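Progress report: Trasten draft line cleaning and keg care project
To: Caroline Mollel, Melnychuk Fund
From: Matvii Nazarenko
7 April 2022

Dear Caroline,

We're past the halfway mark and I'm very happy with how it's going! The grant paid for 18 cleaning kits, and every one of them is now out with a club or small taproom. Each kit has a hand pump bottle, two brushes, a faucet wrench, spare coupler washers and the laminated card we wrote over the winter.

Since the last report we have logged 264 line cleanings. Stimari alone sent in a thick stack of log sheets (beer stains and all), and their notes on sticky faucets were so useful that we rewrote step four of the card. It now tells people to take the faucet fully apart and soak the parts before brushing, where the old card only asked for a rinse. We also moved the warning about bleeding off pressure to the very top, in bigger type.

The washers were our one headache. The first batch was a hair too thin and let gas hiss past the coupler on older kegs. Drarkine swapped the lot without charge, and the new ones seat nicely with a dab of food-grade grease.

Spending to date is $569 out of the $900 grant. Most of that went on brushes and bottles. I'd like to put part of what's left toward a second run of cards, plus more cleaner, as the taprooms are going through it faster than I planned.
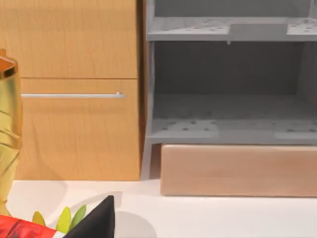

Storage is the next thing I want to get right before the summer rush. Cleaner, grease and spare washers need a dry spot that stays the same from week to week, and the log sheet needs to live with them. A cabinet with a long bar handle, like the silver one on the wood-grain panel, is easy to pull open with wet gloves on, and open shelves next to it would suit the pump bottles, which should drain with their caps off. I'll add a short storage note to the card when we reprint.

Still to do: two evening workshops on taking couplers apart, the reprint, and a final count of cleanings in July. Come to a workshop if you can, we'd love to put a brush in your hand!

Matvii

Contact: Trasten project desk | © 2022 Trasten | Back to top
3 comments | 11 shares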